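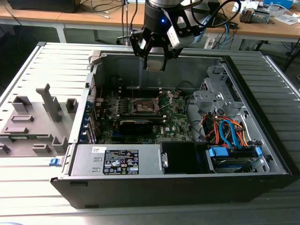 Skuneo hand-guiding kit, two weeks in

08/06/2019

Bought this to teach our arm PC teardown. Old Dell tower on its side, panel off, gripper goes in for the small stuff. Paid 900 for the kit, Björklund wanted a lot more for theirs.

The good. Hand guiding is light. Really light -- you can steer the wrist with two fingers and the blue light on it is easy to spot while you work. Took me nearly 5 demos before the arm would repeat a reach down to the board without me. Playback is smooth, no jerks at the waypoints.

Remote mode, meh. Lag on the pendant, and judging depth down inside a case off the wrist camera is hard, esp. next to the drive cage. I go back to hand guiding for anyting tight. Cables off the wrist also want to drag if you rotate too far, so plan your wrist angle first.

Fixture plate is our own print, not in the box. Get one made before you start or your demos wont line up.

Software (Cinport) saves every take, but renaming them is a pain. Export works fine tho.

Would buy again for the guiding -- skip the remote add-on. 4 stars if they fix teh lag, 3 for now.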